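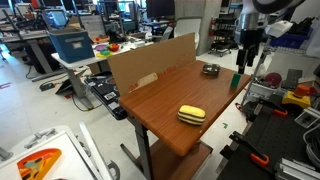 Mesa de madera con esponja a rayas, platillo metálico gris y bloque verde.

Illton Mesa: ficha de datos
Versión del 6 de diciembre de 2022

Qué contiene
Casi 1.000 registros de objetos pequeños sobre una mesa de madera rojiza: esponjas, platos, cuencos y bloques. Cada registro lleva una frase corta en español ("pon la esponja junto al cuenco") y una etiqueta de objeto. La lista tiene 21 etiquetas. A mi juicio sobran varias.

Lo que no me convence
El resumen que circuló en julio hablaba de "orden doméstico". Me parece mucho decir. Una mesa con un cartón detrás no es una cocina, y quien entrene con esto esperando resultados en casas reales debería probarlo antes en otro sitio.

La etiqueta "esponja" mezcla piezas distintas, unas con franjas y otras con la parte de fregar verde.
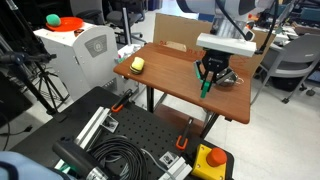 Propuse separarlas y quedó pendiente. Con "cuenco" y "plato" pasa algo parecido: los recipientes bajos aparecen en una u otra etiqueta según quién anotara. Revisé 30 registros de Ustiston y encontré 7 dudosos. Es una muestra pequeña, no la citen como tasa de error.

Particiones
sabbagh: entrenamiento
skornville: validación
ustiston: prueba
Los nombres son internos y no indican lugares ni dificultad.

Bloques
La etiqueta "bloque_verde" es la más limpia, quizá por ser la más fácil. El color destaca sobre la madera y eso puede inflar cualquier métrica. Conviene dar los resultados con y sin ella.

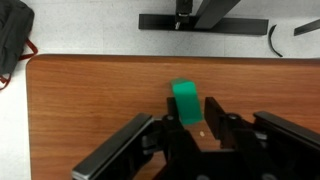

Bloque verde sobre el tablero, etiqueta "bloque_verde".

Pendiente
Dividir "esponja".
Unificar el criterio para recipientes bajos.
Quitar "orden doméstico" del resumen.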